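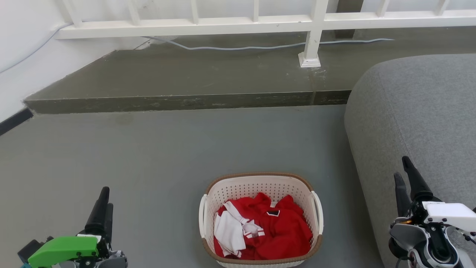 The two arms of the Plevidetti build on either side of a laundry basket with red and white clothing.

Mapplebeck, August – The members of the Mapplebeck shared workshop are glad to announce that the plans for Plevidetti, a home-built robot with two arms, are now open for everybody. The full parts list, the wiring drawings and the control software can be downloaded without payment from the workshop's page.

Plevidetti was built in the evenings during 177 work sessions. The goal from the first day was help with laundry, a task which asks much from a machine, as cloth changes its shape with each touch. Each arm ends in a black gripper with two fingers. The software, called Rendura, was written by the members and runs on an ordinary desktop computer.

To prepare the software, the builders recorded 2,136 practice runs with clothing of different kinds. These recordings are included in the download. The members wish to say clearly that folding of shirts is still slow and needs a person nearby. Work on socks has not started yet.

The motor brackets were cut by Plelow, a small metal shop in the same street, which also lent its drill press for four weeks.

The workshop will show the build on Friday at 6 p.m. Visitors can try the hand controls, two persons at one time. Entrance is free, and children are welcome together with an adult. Questions about the plans can be left at the workshop desk or sent through the contact form.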